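Mebrat Hailu
Mon 18 October

1/ Writing up a fault we had on the cabinet-opening task. It took me most of two weeks to find and it was my own doing, so I might as well put it where other people can search for it.

2/ Short version: the gripper would not let go of the handle when the safety monitor told the arm to stop. The arm stopped fine. The fingers stayed shut. Then the recovery routine pulled the arm back with the door still attached.

3/ Background for anyone new. I work on the kitchen tasks at Wonerport. We train and test in simulation first, then move to the test kitchen, which we call Traltbridge after the street it used to be on. The policy is called Chae. Everything below up to post 9 is simulation.

4/ The task is simple on paper. Reach for the cabinet handle, close on it, swing the door, let go, back off. Chae had been doing it well since March and I had stopped watching the individual runs. I was reading the score and moving on.

5/ The score counts the door as open once the hinge passes a set angle. It says nothing about what happens to the hand afterward. Remember that for later.

6/ What made me look was a log line. Out of 582 episodes in the overnight batch, 12 had a joint torque spike after the task was already marked done. The door was open, the episode had passed, and the elbow was loaded well past the limit we use on the real arm.

7/ So I pulled those 12 and stepped through them one at a time, starting from the grasp. Same setup in each one: granite-look countertop, toaster over on the left, black handle, fingers curled around it.
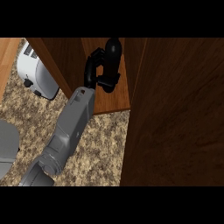 8/ WHAT I CHECKED FIRST (AND WAS WRONG ABOUT)

I thought it was contact. A curled grip on a rounded handle is a good place for a physics engine to get stuck, with finger pieces pressing from more than one side. I spent three days on friction values and contact stiffness. The spikes moved a little and did not go away.

Then I thought it was the handle's collision shape. I swapped it for a plain cylinder. Same 12 episodes, same spikes.

9/ Around then the test kitchen had its own version. Real arm, real door, monitor tripped on a speed limit partway through the swing. The arm stopped as it should. The operator pressed reset, and the arm retracted with the fingers closed and took the top hinge screws out of the cabinet side.

No one was hurt. The operator was behind the line and had a hand on the e-stop, and used it. The door was hanging by the lower hinge. We shut Traltbridge down for the rest of that day and I stopped treating this as a simulator problem.

10/ WHAT IT WAS

The stop and the release were two separate messages. When the monitor trips, it sends "hold" to the arm controller and "open" to the gripper controller. The gripper controller ignores anything older than its timeout, and I had tightened that timeout when we moved to the Sokport bridge.

The bridge adds delay when the network is busy. When both messages went out together, the arm's went first and the gripper's waited behind it. If it waited too long, the gripper saw it as stale and dropped it. No error, no retry. It kept doing the last thing it was told, which was squeeze.

11/ The sim batch runs through the same bridge code, so it had the same bug. End of episode sends the same pair of messages. In 12 cases the open got dropped and the arm backed off while still holding on. The physics was right all along. It was reporting a robot arm pulling on a door.

12/ WHY THE TESTS MISSED IT

We had a test for "gripper opens on stop." It checked that the message was sent. It did not check that the fingers moved. I wrote that test.

The score had the same hole, as in post 5. A pass was a pass as soon as the hinge angle was reached, so a run that would have broken the cabinet looked the same as a clean one.

13/ WHAT WE CHANGED

The gripper no longer drops release commands for age. A late open is still an open. Close commands still time out.

Retract now waits for measured finger position. If the fingers have not opened past the threshold, the arm stays where it is and goes limp enough to push by hand, and the operator gets a message that says what it is waiting for.

Reset is now two presses. The first one shows gripper state. The second one moves the arm.

An episode passes only if the door is open, the hand is clear of the handle, and no joint went over the real arm's limit at any point, including after the door is open.

14/ One argument we had: should a stop always open the gripper? For a door handle, yes. For a full pan, no, you would drop it on somebody's foot. We ended up with a release setting per task, and the default is to hold and not move. Whoever sets up a new task has to pick one before it will run. People have complained about the extra field. It is staying.

15/ Results so far. I reran the batch with the bridge slowed down on purpose, much worse than we see on a normal day. 582 episodes, no torque spikes after the door opens. The pass rate went down, mostly because the new rule catches runs where a finger drags on the handle on the way out. Those were always there. I am training against them now.

16/ The real kitchen has a new cabinet side and longer screws. We are running it at reduced speed until the stop tests are finished on hardware. Each one is a forced trip at a different point in the swing, with somebody at the e-stop. It is slow going.

17/ Not fixed yet: the drawers. They use an older release path that skips the new check, so drawer tasks are switched off on the real arm. I expect to get to them after the stop tests.

18/ If you run an arm and a gripper on separate controllers, go and look at what yours does with a stale open command. Delay the message on purpose and watch the fingers. It took me ten minutes to reproduce once I knew to try it.

19/ Two people have asked for the delay script already. It has our host names all through it, so I need to clean it up first. I'll add it as a reply to this thread when it's ready.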